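Second Rotation

The truck left Cestville at four in the morning with two horses aboard. The route to the show grounds at Drolport was 249 miles, and the rider had planned one stop, at mile 120, for water and a check of the shipping boots.

The mare, Vidmar, traveled well. The gelding, Kandby, did not. He leaned on the partition through every left turn and had rubbed a patch of hair from his hip by the time they stopped. The rider noted it in the log and moved his hay net to the other side.
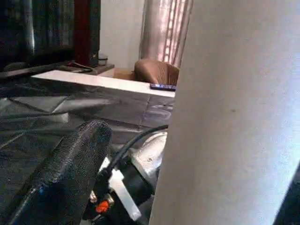
At Drolport the stalls were bedded too thin. She added two bags of shavings to each and walked both horses in hand for twenty minutes. Temperatures were normal. Vidmar drank. Kandby drank later, after dark, when the aisle was quiet.

The first test was on Wednesday. Kandby went 41st in the order, late in the afternoon, with the sun low behind the judge at C. He was tense in the trot half-pass and broke in the second extended canter. The piaffe held its rhythm for nine steps – two more than he had ever given her at home.
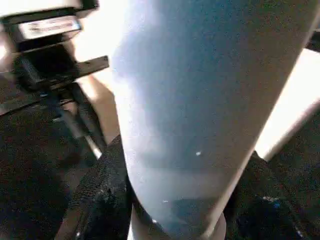 Close view of a pale, smooth, tapered form.

The score was lower than she had wanted and higher than she had feared. She read the sheet twice in the truck and marked the transitions in pencil. The walk needed work. The halt was square.
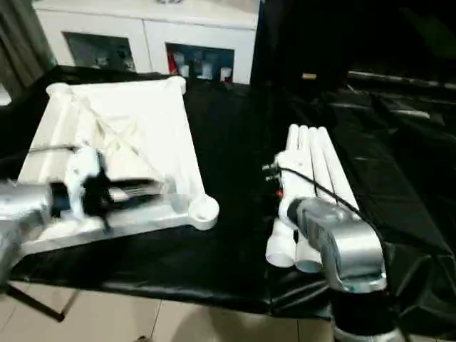 Back in the barn she went over the dressage figures for the next day's ride. The problem was the change of rein through the middle of the arena, where Kandby drifted right before every corner. She drew a square with rounded corners on the back of the score sheet and ran diagonal lines across it to make an X. Then she marked the point on each line where he tended to fall out.

She rode him at six the next morning, before the footing was dragged. He drifted on the first diagonal. On the second he stayed straight, and she let him walk.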